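Toltlow opens free desk-tidying sessions in February
Small storage, a clear table and a plan for what stays on it

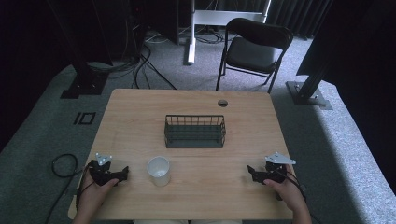 Sessions open to home workers and students

24 Jul 2024 - Home organising firm Toltlow will run 14 free desk-tidying sessions next February for people who work or study at a table that also has other jobs to do.

The program, called Gevutus, grew out of home visits the company made over the past year. Many clients had already bought drawers, trays and organisers, and were still moving piles from one end of the table to the other at dinner time.

Each session takes up to 12 people and lasts two hours. Participants work at a plain table with an open-top basket and a small cup. Papers, chargers and notebooks go in the basket. Pens, clips and other small items go in the cup. Anything that fits in neither is put away elsewhere or taken home for sorting.

"We ask people to bring what is on their desk right now, including the stuff they are embarrassed about," said Veronika Veres, who leads the program. "Most of the two hours goes on deciding. The packing itself is quick."

Veres said the basket was chosen for its open wire sides. "You can see what has sunk to the bottom. With a closed box people forget, and then they buy a second stapler."

The sessions will also cover cords, with time set aside for labelling chargers and finding a use for a desk's grommet hole. A short section on shared tables looks at how to clear a work area before a meal and set it up again the next morning.

Amândio Peixoto, operations manager at Toltlow, said 103 people had joined the waiting list before the dates were confirmed. Places will be offered to them first, then opened to the public.

The sessions will be held at the Illés rooms, on the ground floor, with step-free access. Baskets and cups are supplied for use on the day and can be bought afterwards at cost. Participants should bring one bag or box of desk items - no larger than they can carry comfortably - and any cords that go with them.

Bookings open in the new year through the Toltlow office.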